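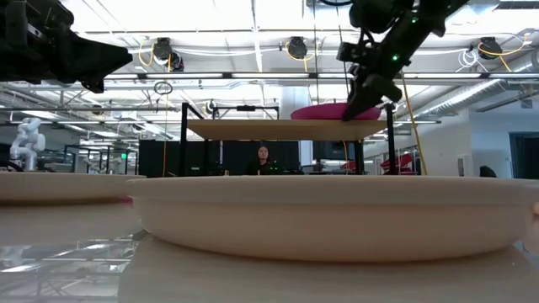 4. The Open-Day Demonstration

4.1 Setting and visitors

Figure 3. Two-arm dish station during the open day, from the table-level camera. The right gripper is above the pink plate on the raised board; the cream bowl is in the foreground.

The trials in Section 3 were run with only the authors present. We were eager to see how the same station would hold up in front of people who had never met it, and the yearly open day at our Plolville laboratory gave us the chance. Visitors came through on a Wednesday afternoon in groups of up to 12, most of them from the technical college at Flestcombe, with a few families joining later on. Each group stayed at the station for 8 minutes, which left time for one full run and a handful of questions.

The task was the shelf task of Section 3.2. Dishes are moved between the wooden tabletop and a raised board held in a black metal frame (Figure 3), and the arms run under the Irkel controller with the same settings as before. We kept the ceiling lights on throughout, as they are on any working day.

4.2 What the visitors chose

Before each run we let the group pick which dish would be moved first. This was a late addition to the plan and it became our favorite part of the day! Almost every group asked for the pink plate. A flat plate is a hard object for a two-finger grasp, and a thin dish on a board offers very little edge to close on, so the crowd was sending us straight to our weakest case again and again. A bowl with a flared rim is far kinder, and several visitors guessed as much before we had said a word about grasping.

We completed 44 runs over the afternoon. Runs that began with the plate took longer than those that began with a bowl, mostly in the final approach, where the controller slows the arm to settle its height above the board. Visitors read this slowing down as care. One group went completely silent during it and then clapped when the fingers closed, and we admit that we had stopped noticing how tense that moment is to watch.

We stopped a run by hand 2 times, both for the same reason: a visitor had leaned in over the tabletop to get a closer look. For later events we have moved the standing line farther back.

4.3 Questions from the floor

The questions were noted down by whichever author was free, so the record is patchy. The most common one was how the arm knows where the shelf is. The Henriques calibration routine (Section 2.4) answers this in principle, and running it live in front of the last two groups worked much better than explaining it. Younger visitors wanted to know if the arms could stack the dishes, and whether they ever bump into each other. Stacking is outside the present task, but we have since added it to the list for the next round of trials. Arm-to-arm contact is treated in Section 5.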